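Colored blocks sliding on a sorting board
Mamthorpe Community Help — Learning Materials

Posted by Fallahi
Our center uses a light wooden board with small colored blocks for sorting activities. The board is smooth, and the blocks move whenever the table is bumped. May a non-slip surface be applied without damaging the wood? Participants must still be able to lift each block freely. The board is used twice each morning and is stored flat.

Posted by Alleck
Please do not apply adhesive material to the upper face. Residue will collect there and is difficult to remove. Our office recommends a thin rubber mat beneath the board, trimmed 10 millimeters short of each side. In most cases it is the board that moves first, and the blocks follow.

The arrangement of the blocks also matters. Cylinders should stand upright on their flat ends. Hearts and stars should be set down with open space on every side, so that fingers do not push a neighboring piece. 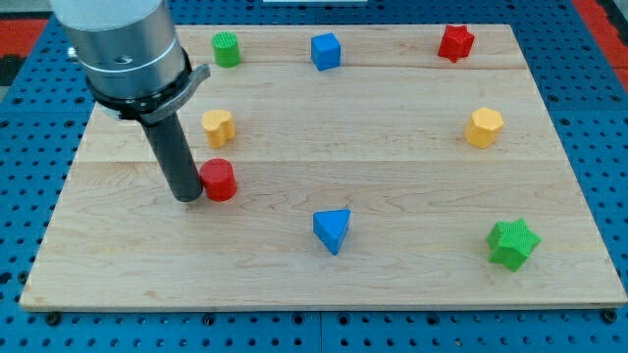 A mixed layout of two reds, two greens, two blues and two yellow-orange pieces is suitable for a first session — further pieces may be added once participants are comfortable. Wipe the board with a barely damp cloth and allow it to dry for 5 minutes before use.

Posted by Sterex
We put a cotton tablecloth under ours. It is acceptable, although it wrinkles. See also thread 378.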